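Ringing Home: What Our Town Remembers About the Telephone
Final report, Local History Project

We picked telephones because Tsutomu Ebihara found a Herkine phone directory in his grandmother's attic, and none of us could stop reading it! It has 1,474 listings for a town of 2,000 people, and plenty of them share a number. That was our first big surprise – whole streets were on party lines, so your neighbors could pick up and listen.

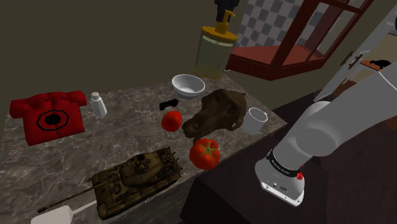

Red rotary telephone, at left on the counter.

We interviewed 8 people who grew up in Herkine. Every one of them could still say their childhood number out loud, and most couldn't tell us their own cell number. Mrs. Skyrme worked the night switchboard and knew which doctor was awake at 3 a.m. (she wouldn't tell us how). We loved that interview so much we went back for a second one.

The kitchen kept coming up. That was where the phone lived, so that was where the news arrived, good and bad, usually with supper on the stove and everyone pretending not to listen.

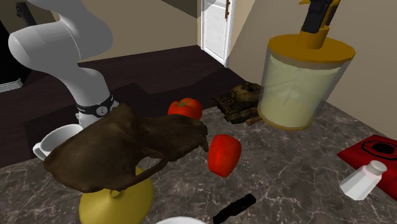

Report by Miyuki Matsuda and Kimutai Biwott
Interviews by Tsutomu Ebihara and Kohei Katayama

Mapping the party lines took longest. We matched shared numbers to addresses and colored each line on a street map. Rusteck Road had the most sharing, and the two ends of it were on separate lines, so kids there walked over to talk. Next we want to add the farms north of the creek, if Mr. Imai will let us borrow the big map again in September.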